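Flusari Allotment Shares – Frequently Asked Questions

Page last updated March 23, 2026

What is a share?
A share is half of a standard plot, worked by one household. You dig it, plant it and keep what you grow. The site lies behind Parry Lane and is open every day from first light until dusk.

How much does it cost?
A share costs £24 a year, paid in August when the growing year is renewed. If you join part way through, you pay for the months that are left. Water is included. Seeds, compost and tools are not.

Can I pay monthly?
No. We can split the fee into two payments if you ask when you sign up.

How long is the waiting list?
It depends on which end of the site you want. The lower plots flood in wet winters, so they come up more often. The upper plots rarely change hands. Naheed Bukhari looks after the list and can tell you where you stand.

How do I join the list?
Fill in the form on this website. You will need your postcode and a phone number. Once the form has gone through you will get an email with your list number – please keep it. If you have not had the email after four days, check your junk folder before writing to us.

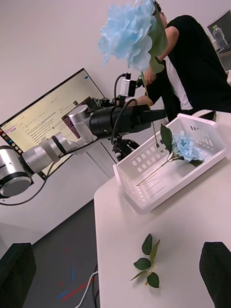 You can change your details later by sending us the list number and the new address. Moving house within the parish does not affect your place. Moving out of it does, and your name will be taken off at the next renewal.

Can I put up a shed or greenhouse?
Sheds are allowed on the upper plots only. Greenhouses are allowed anywhere, but must be glazed with plastic sheet. Ask Remo Farina before you build, as the water pipe runs under several of the plots and is not very deep.

Are bonfires allowed?
Between the end of October and the end of March, after 4 pm. Do not burn painted wood, carpet or plastic.

Can I keep hens?
Yes, up to six, with no cockerels. Bees need written permission and proof that you have done a beginners' course.

What if I can't keep up with the digging?
Tell us early. We can cover part of your share for a season, or find someone to work it with you. A share left untended for a whole summer goes back to the list, and we send two letters before that happens.

Is there parking?
There is room for a few cars by the bottom gate. Do not park on the verge at Nellia Close – residents need it for bin lorries.

What is the gate code?
Members are given it by phone. It changes each August. Lock the gate behind you even if other people are still on the site.

Who do I contact about a leaking tap?
Emmett Dvorak, by text if possible. Give the number painted on the tap post.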